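The Day the Fingers Forgot to Open

At Nonirholm, a small company which teaches machines to do housework, people speak of the blanket week in the same tone other people use for a flood in the cellar. Nothing burned and no person was badly hurt. But 69 recordings had to be thrown away, one finger was bruised, and a product that was almost ready for its first customers stayed on the shelf until August.

I visited the company in July 2018, when the trouble was still fresh. The office has two rooms above a bicycle shop, and the coffee is very strong. Adesuwa Akpan, who leads the home tasks group, put a gripper in my hands before I had taken off my coat. It was heavier at the front than I had expected, and after a few minutes my wrist was tired.

The idea is simple to tell. A person carries the gripper through ordinary work at home, such as folding, lifting and making a bed, and the camera on it records everything. Later a robot arm with the same kind of fingers learns from these recordings. The homes are real homes, with too many blankets and not enough space. Akpan prefers them this way.

"A clean bed teaches the robot very little," she told me. "We want the bed of a person who was in a hurry."

The fault came with soft things. When the fingers closed on a thick, shaggy blanket, long fibers could be pulled backward into the joint behind them. One or two fibers did no harm. After many grasps they made a small hard roll, like the hair one finds on the wheel of an office chair. Then the fingers opened a little less each time. The person holding the tool felt only that it was becoming stiff, and pressed more strongly.

The software made it worse. It measured the opening of the fingers once, at the start of the day, and trusted this number until evening. So when the fingers were stuck half closed, the recording still said that they were open. A robot which learned from it would believe that it had let the blanket go.
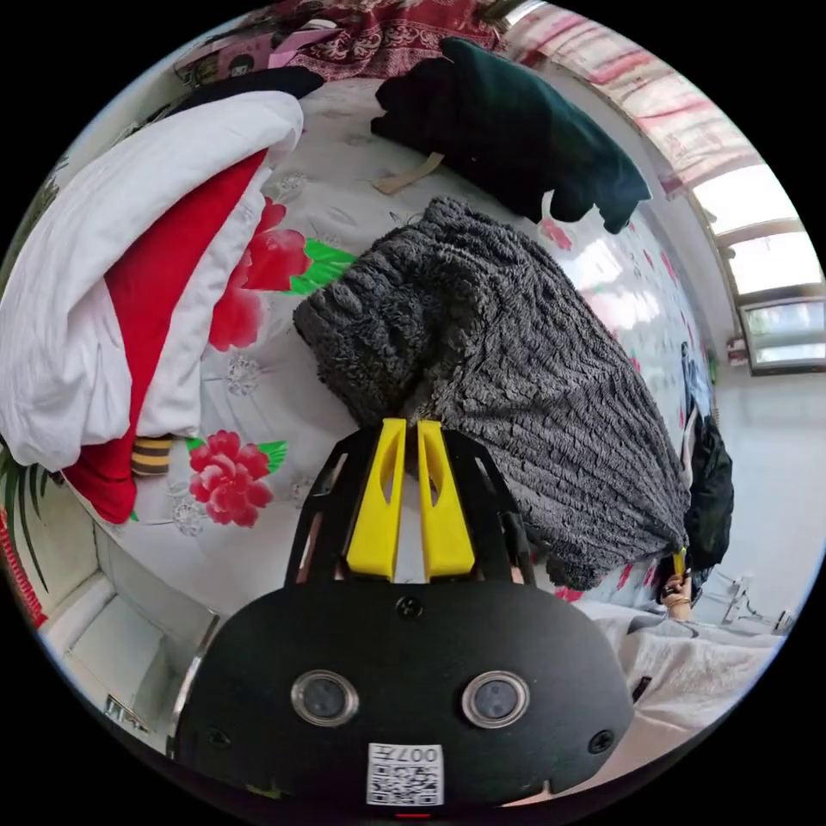
The first person to suspect something was Esi Yakubu, who checks the recordings before they are used for training. She saw the fingers release a pillowcase, and the pillowcase did not fall. She thought at first that her screen was slow. She watched it again the next morning, with the same result, and wrote a short message to the whole group. It was read by two people.

Four days later Birger Strand, an experienced operator, was working in an apartment in Wakdale. The fingers would not let go of a bedcover, and he tried to free the cloth with his other hand. At this moment the roll of fiber came loose and the spring closed the fingers on his index finger. He showed me the nail, which was still dark. "It was my own mistake also," he said. "I should have put the tool down first. But I had 16 more folds to do and I was thinking about lunch."

After this, every gripper was called back. The joints were opened on the big table, and the team laid the fiber on white paper beside each one. Alžběta Říha, the mechanical engineer, had tested the joint for 200 hours before it was accepted. All of the test was done with cups, boxes and smooth cotton towels. She speaks about this very openly. "I tested what was easy to buy near the office," she said.

The repair has three parts. A thin cover now closes the space behind the fingers. It was made by Rusnák, a workshop which normally produces parts for sewing machines and knows a lot about lint. The software measures the opening again after every 100 grasps, and it stops the recording if the number has moved. Also the spring is weaker, which not everybody likes, as heavy bedcovers now slip out more often.

There is still a disagreement about the old data. Radoslava Ševčík, who trains the models, wanted to correct the 69 recordings by hand and keep them. Akpan refused. In her opinion nobody could be sure at which minute each joint began to stick. Ševčík answered that she had the video and could look. They had this conversation again while I was in the room, politely, and did not finish it.

The first customer, a chain of guest houses named Girkitard, accepted the delay after one long telephone call. It asked for only one addition, a test with its own winter blankets. A box of them was standing by the door when I left, and Říha was already cutting the tape.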